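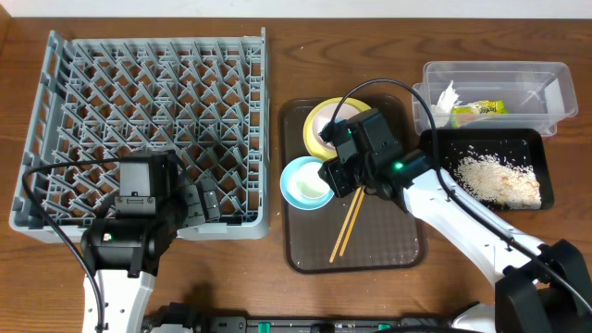 Fodow Kitchen Forum > Warewashing > Racks and trays
Thread: Peg rack or open rack for mixed tray returns?

tegwen_bevan
Small staff canteen, one undercounter machine (Nitero, the older model with the side dial), one scraping table. Returns come in on brown cafeteria trays: plate, bowl, cup, chopsticks. We scrape at the table, load the rack there, then carry the rack to the machine. 70 covers at lunch.

I inherited peg racks, the gray plastic type with slanted prongs in diagonal rows. They hold plates well. They don't hold much else well. Cups lean, bowls nest against each other, and chopsticks fall straight through the grid. I'm being asked to put in an order in March and would like to settle on one type for everything if possible.

Questions:
1. Does anyone run cups and plates in the same peg rack, and what do you do about the lean?
2. Rack on the left of the tray or on the right?
3. Where do chopsticks go?

Machine cycle is 3 minutes. Water pressure has been checked and is within the range in the manual.

R. Nyamweya
1. Don't. Cups go in an open rack or a compartment rack. A cup on pegs contacts at two or three points and the lower spray arm can tip it. Once it tips it fills, and then you have a cup of gray water over clean plates.

2. Left if your people are scraping with the right hand. Scrap container on the far side of the tray, so dirty material moves away from the rack and never over it.

3. Flatware basket, tips up, not overfilled. If they're wooden, see the long argument in the other thread.

gwenllian.voyle
Disagree with 1, at least at this volume. 70 covers with a dedicated cup rack means either you run the cup rack half full or the cups stand dirty until the end of service. We did that for a year and the tea staining was worse than any leaning.

What works for us is loading cups by position. They go in last, inverted, along the far edge of the rack, where the wall gives them something to rest against. The middle is plates only.
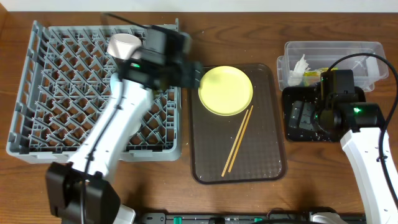

Loading from the near edge first is the usual mistake. People put the first plate where it is easiest to reach, and then every cup has to pass over a row of plates on edge. Start at the back, work toward yourself, and the lift height stays low the whole way. It also means a dropped cup lands on bare pegs, and they flex a little.

We stack nothing on the tray once scraping starts. Plate stays where it is, chopsticks beside it, scraps into the clear container. Clear container is worth having because you can see a stray spoon before it goes in the trash.

R. Nyamweya
The staining is a presoak problem. You are solving it with rack layout, which is the wrong place.

gwenllian.voyle
Presoak needs a sink. OP hasn't mentioned a sink.

tegwen_bevan
There is a sink. It is the handwash sink and I'm not allowed to put cups in it. So no presoak, unless I use a bus tub on the floor, and I don't want a bus tub on the floor.

Current order is large plate, small plate, bowl, cup, and whatever is left. The large plates are the ones that cause trouble. They are wide and fairly flat, and new staff grip them with the thumb well into the food side.

Llinos G
Grip is worth ten minutes of training. Hold the plate at the rim only, one side inside, one side outside, and tilt it on the way up so loose liquid runs to the low edge before it leaves the tray. Then it arrives at the rack already close to the angle of the pegs and you don't have to rotate the wrist at the rack.

Colored plates help, by the way. We have large pink and small yellow, and each color has its own rows. After a week no one has to be told which goes where.

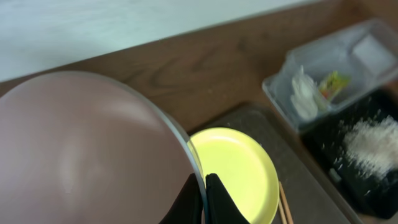

Take the large one first if it is on top or overlapping, then the small one. Chopsticks stay on the tray until both plates are gone. If you pick them up early they end up in the hand that is supposed to be holding a plate.

Check the peg pitch against the rim before ordering. Ours are Eromia melamine with a thick foot ring, and in the first racks we bought the foot ring bridged two rows. The plates stood almost vertical and wouldn't drain. The supplier swapped them for a wider pitch, which took 11 working days.

T. Surdu
Maintenance side, so my interest is different. Things I see in racks that come back to me:

- broken peg tips, nearly always in the corner nearest the loader
- chopsticks through the floor of the rack, stopping the lower arm
- scale on the underside of the grid, which no one looks at
- racks lifted by one wall until the wall leans

The second item costs money. One wooden chopstick across the arm and the whole lower half of the load comes out dirty. The machine will not report a fault because the pump is running normally. I have a count for my sites: 1,696 cycles logged on one machine last quarter, and chopsticks were behind every rewash that wasn't a detergent problem.

A fine mesh insert on the rack floor stops it. It also cuts the spray from below. Use it only for the rack with the flatware basket.

R. Nyamweya
Agree on the insert. Agree on not using it everywhere.

I still say the cups should be separate. Gwenllian's edge method depends on the person loading, and in a canteen the person loading changes every month.

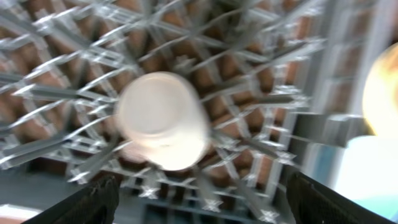
tegwen_bevan
Tried both methods over several lunches. Compartment rack borrowed from the cafe next door (Jarman, if anyone keeps a list), then our own peg racks with the cups loaded by position. The compartment rack is better for cups, and I won't pretend otherwise. It also needs a second place to stand, and the scraping table has no more room. With the peg rack, the thing that made a difference was where on the lattice the cup is released. The small X-shaped connectors where the ribs meet are easy to spot from above, even over a brown table, so I now tell people to look down into the rack and aim with those. Before that the instruction was "near the back" and everyone had a different idea of the back.

Leaning is down but still happens. Two cups this week came out with water in them.

gwenllian.voyle
Two in a week is fewer than we get. Are they all the same cup? Straight-sided ones behave better than tapered.

tegwen_bevan
Straight-sided, short. The tapered mugs go home with people and I have stopped buying them.

Llinos G
Slow the release. Most of the tipping I see is from the fingers dragging the cup as they open. Set it down, let go, lift straight up.

R. Nyamweya
Or buy the compartment rack and a wall bracket to hang it on.

T. Surdu
If you go for the bracket, keep it clear of the machine door and the vent. I have removed two that were melted. Also turn the racks over once a month and descale the underside. A soak in the normal descaler at the normal dilution is enough, then run them through with nothing in them.

tegwen_bevan
Ordering peg racks in the wider pitch, one compartment rack, one mesh insert. Bracket to be discussed with the building people. Chopsticks go in the basket, on the insert rack, last run of the service. I'll post the rewash numbers when I have a full month.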